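5 Jan 2025, bench log, back room

OK so the rail is finally on for good! I pulled it off again this morning because the left base had a wobble I could feel with one finger, and it was the stupid T-nuts (two of them had turned sideways in the slot and were holding nothing). Swapped in the ones Do-yoon left in the coffee tin, snugged everything up, no wobble. If you take an arm off, please put those same nuts back.

Wiring next. I rerouted the left base leads behind the rail, and I'm still not in love with it, they want strain relief before March when we haul this thing to Rullham. Tiruwork says zip ties, I say printed clips, we'll see who gets to it first.

Zeroed both arms. Left home offset is 1,175 and right is 2,723, written on tape inside the lid too. Don't trust the old numbers in the Jodard folder, those are from before the elbow swap and the right arm will try to punch the wall (ask Nahom).

Speed cap is at 200 on both sides and I'd like it to stay there while we're doing anything with two grippers near one object. I did 3 slow approaches with the whiteboard standing in its clip in the middle, left going for the top corner, right coming in low in front of the writing. Yellow marker was a terrible choice, by the way, it's so pale on white that I have to squint at it myself. Dark marker next time. 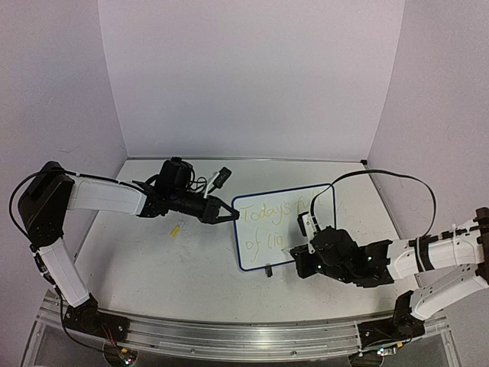 Still bugging me: the wrist cables. The right one makes a huge loop over the arm, and I keep imagining it snagging on something when the wrist rolls. The left is coiled up tighter around the camera, which looks tidier but I don't know how much slack it has at full reach. Lemlem, can you check that with the power off before you run anything?

To do: clips for the base leads, wipe the scuffs off the tabletop, shorten the right cable loop, order more T-nuts. Tobiloba has the good hex keys, I need them back!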